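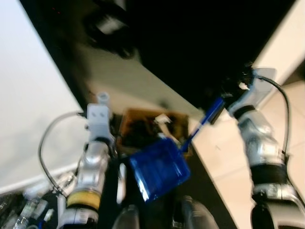 Tag der offenen Tür bei Anberg: Roboter, die aufräumen

Am Dienstag war ich endlich mal bei Anberg in der Halle, und ich sage es gleich vorweg: Ich bin vier Stunden geblieben, geplant war eine. Angekündigt war eine Vorführung mit dem Zweiarmer, den sie dort Soler nennen, und zwar bei richtiger Hausarbeit. Kehrschaufel, Karton, Boden, lauter Sachen, die bei mir zu Hause ungern jemand in die Hand nimmt (ich eingeschlossen!). Ich habe ein paar Bilder und jede Menge Notizen mitgebracht, hier kommt beides in loser Reihenfolge.

Erst mal zum Drumherum. Man meldet sich am Empfang, bekommt einen Aufkleber mit dem Vornamen drauf und läuft dann einfach los. Keine Führung mit Fähnchen, kein Film im Vorraum, das fand ich sehr angenehm. Im ersten Raum stand alles voller Getriebe und Ersatzteile, die man anfassen durfte, und ich habe mich bestimmt zwanzig Minuten lang mit einem Handgelenk beschäftigt, das sich so herrlich satt drehen ließ. Der Kaffee war übrigens gut — auf Veranstaltungen dieser Art keine Selbstverständlichkeit.

Die Aufgabe bei der Vorführung klingt banal: eine blaue Kehrschaufel am Stiel halten und damit arbeiten, während in der Nähe ein offener Karton steht. Wer schon mal versucht hat, so ein Ding am äußersten Ende anzufassen und trotzdem gerade zu halten, weiß, wie schnell das kippt. Der Stiel dreht sich einem ja schon in der eigenen Hand weg, und ein Greifer hat nun mal keine Handfläche, die noch ein bisschen mithilft. Ich stand ganz vorne an der Absperrung und habe jedes Mal die Luft angehalten, wenn der Arm schwenkte.

Benito Collado hat die Vorführung moderiert und sich wirklich jede Frage angehört, auch meine drei zum Thema Kabel. Die Kabel laufen nämlich außen in weiten Bögen am Arm entlang, und ich wollte wissen, ob man da nicht ständig hängen bleibt. Doch, meinte er, am Anfang dauernd! Jetzt lassen sie den Schlaufen einfach genug Luft und planen die Bewegungen so, dass der Arm seitlich Platz hat. Manchmal ist die Lösung eben mehr Kabel.

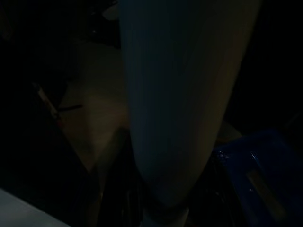
Am längsten haben wir über das Greifen geredet. Ich hatte mir immer vorgestellt, dass so ein Roboter einmal hinschaut, alles ausrechnet und dann zupackt. Bei Soler läuft das viel kleinteiliger: hinfahren, nachschauen, ein Stück korrigieren, wieder nachschauen. Besonders heikel wird es, wenn der Arm sich selbst das Licht nimmt und unten alles im Schatten liegt. Dann muss die Steuerung mit ziemlich wenig Bild auskommen, und man merkt das auch, der Arm wird langsamer und tastet sich heran. Mir war das sofort sympathisch, ich mache das im Keller genauso.

2.000 Durchgänge haben sie nach eigener Auskunft allein für die Schaufel aufgezeichnet. Etwa 30 davon durfte sich das Publikum am Bildschirm durchklicken, und glaubt mir, man sitzt da und fiebert mit wie beim Elfmeterschießen. Mein Liebling war ein Durchgang, in dem der Arm dreimal am Stiel vorbeigriff und beim vierten Mal saß es dann. Die halbe Bank hat geklatscht.

Nebenan lief noch eine kleinere Station von Ravside mit 2 fahrbaren Untergestellen, die sich gegenseitig ausweichen sollten. Das klappte mal besser, mal schlechter, und die Kinder haben sich königlich amüsiert. Die Greiferleute von Pornard hatten einen Tisch mit Fingern in allen möglichen Formen, spitz, breit, geriffelt. Davon hätte ich gern mehr gesehen, aber da war es so voll, dass ich nach zehn Minuten aufgegeben habe.

Zum Schluss bin ich noch mal zu Soler zurück, weil es dort am Nachmittag deutlich leerer war. Die Schaufel über dem Boden, der Karton daneben, und rundherum eine Handvoll Leute, die sich wie ich nicht trennen konnten. Von dort aus sieht man auch, wie weit der rechte Arm das Ding von sich weghalten muss. Ich habe am Abend meine eigene Schaufel am Stielende genommen und es nachgemacht, und nach zwei Minuten hatte ich keine Lust mehr.

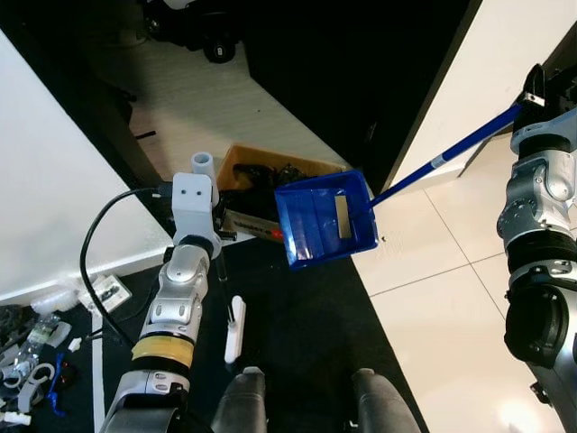 Ann-Kathrin schrieb mir dazu noch am selben Abend, sie sei vormittags dort gewesen und habe sich vor allem gewundert, wie leise das Ganze war. Sie hätte allerdings gern gewusst, was passiert, wenn man dem Roboter eine andere Schaufel gibt, eine mit kurzem Griff zum Beispiel. Gute Frage, die habe ich glatt vergessen zu stellen! Ich schicke sie an Benito weiter und trage die Antwort hier nach, sobald ich eine habe.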